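Skerent Registry @skerent_registry
Thread: changes to the Kolla element catalogue and what they mean for organisations that exchange data with us.
23 October 2021

1/ This thread sets out the arrangements for moving from Kolla release 7 to the new Wolde catalogue. It is intended for data managers, suppliers and anyone who maintains a mapping between their own systems and ours.

2/ The full notice has been sent to registered contacts. If your organisation uses Kolla identifiers and has not received it, please check that the contact address we hold for you is still in use.
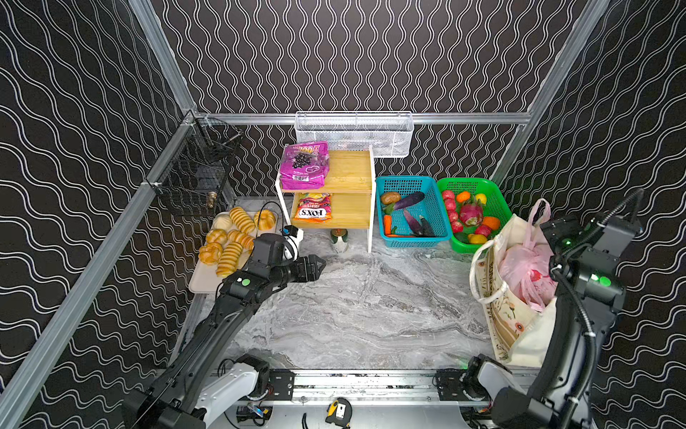
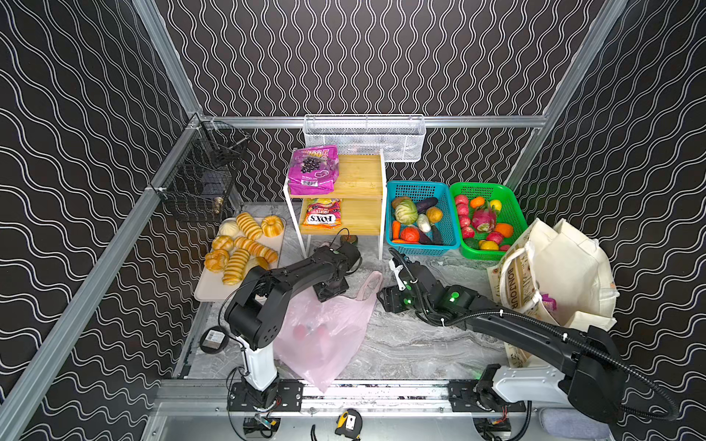

3/ Kolla was designed as a flat list. Each element was given a name, a short definition and a number, and users were expected to search the list and pick the entry closest to their own field. This worked well when most users came from one trade.

4/ As more trades joined, the list began to hold near-duplicates. "Delivery date", "date delivered" and "date of delivery" were all accepted at different times, from different applicants, with definitions that overlap but do not agree.

5/ A review led by Marit Lie, our Head of Vocabulary, found 190 entries with at least one near-duplicate. In many cases two organisations had mapped the same field to different entries and each believed the other to be in error.

6/ Wolde replaces the flat list with a two-part structure. Every element is made up of an object (the thing described) and a property (what is being said about it). "Order" is an object. "Date of delivery" is a property. The element is the pair.

7/ Objects and properties are each kept in a tree. A user who cannot find an exact match may use the nearest broader term and ask for a narrower one to be added. A mapping made to a broader term remains valid after the narrower term is published.

8/ Wolde is not backwards-compatible with Kolla. We considered keeping the old numbers as aliases and decided against it. An alias would have had to point to one meaning, and for the near-duplicates there is no single meaning that all current users would accept.

9/ A conversion table will be published in November. It will place each Kolla entry in one of three groups: direct match, match with a note, and no match. Please read the notes. Several concern units of measure and time zones, where a careless conversion will pass validation and still be wrong.

10/ Entries with no match are mostly those that combined two facts in one field, for example "price and currency" as a single piece of text. These must be split before they can be expressed in Wolde. The table will name the two elements to use in each case.

11/ We have been asked whether Skerent will convert mappings on behalf of users. We will not. The registry holds our definitions. It does not hold your data, and we cannot judge from a field name what your staff have been entering into it.

12/ We will, however, review a converted mapping on request. Please send it as a plain table with four columns: your field name, your own definition, the old Kolla number and the proposed Wolde pair. Mappings sent without definitions will be returned.

13/ Review requests will be taken in the order received. A mapping of ordinary size should be returned within 20 working days. Larger mappings may be sent in parts, provided that each part covers a whole message or document type.

14/ On the Osmont pilot. Osmont, the test exchange operated by the registry, has been running with Wolde identifiers for several months. Its purpose was to find out whether two parties who had never compared systems could exchange an order and an invoice using the catalogue alone.

15/ The pilot used 58 elements, all taken from the purchasing branch of the tree. The order message caused little difficulty. The invoice did, mainly over tax. One party recorded the rate and the other recorded the amount, and both had chosen the same property.

16/ The definition of that property has since been rewritten, and a second property has been added beside it. Pilot participants have been told. No other organisation is affected, as the earlier wording was never in a published release.

17/ Participants also asked for worked samples beside the definitions. We agree that these are useful. They will be added branch by branch, starting with purchasing. A sample is there to help the reader. Where a sample and a definition disagree, the definition applies and we should be glad to hear of it.

18/ On Kolla itself. The catalogue will be closed to new entries once the conversion table is out. Corrections of spelling will still be made. Corrections of meaning will not, even where the existing wording is poor, because established mappings depend on that wording.

19/ The Kolla pages will remain online, marked as legacy, and the addresses of individual entries will not change. Documents and contracts that cite a Kolla number may go on doing so. We would advise against citing Kolla in any new contract.

20/ Where a contract refers to "the current Skerent catalogue" without naming a release, the parties should agree in writing which catalogue is meant. We cannot settle this for you, and the registry's own terms are silent on the matter.

21/ On identifiers. Wolde identifiers are longer than Kolla numbers and contain a full stop between the object part and the property part. Please check that your systems store them as text. At least one widely used spreadsheet setting will read a short identifier as a decimal number and drop a final zero.

22/ The order of the two parts matters. The object always comes first. An identifier written the other way round may still be well formed, and in a small number of cases it will point to a different element that does exist.

23/ On requests for new terms. The form has been shortened. We no longer ask for a business case. We do ask for a definition in one sentence, a statement of where in the tree the term should sit, and the name of one other organisation that would use it.

24/ The last of these has drawn some comment. Its purpose is to keep the catalogue to terms that are exchanged. A term used by one organisation only may be kept in a local extension, which any user may set up without reference to us.

25/ Local extensions must use the prefix reserved for them. They must not reuse a published identifier with a changed meaning. We have seen this done under Kolla – usually with good intentions – and it is very hard to undo once a trading partner has loaded the data.

26/ On translations. The English text remains the reference text for all definitions. Translated names may be shown to staff on screen, and we encourage this, but messages must carry the identifier and never the name.

27/ Comments on the draft conversion table may be sent to the registry by any user, registered or not. Please give the Kolla number in the subject line, and use a separate message for each entry. Comments that cover many entries at once are difficult to track and tend to be answered late.

28/ Replies to this thread are read but are not treated as formal comments.

29/ Correction to post 12: the Wolde pair may be given in one column or in two. If two columns are used, please place the object on the left.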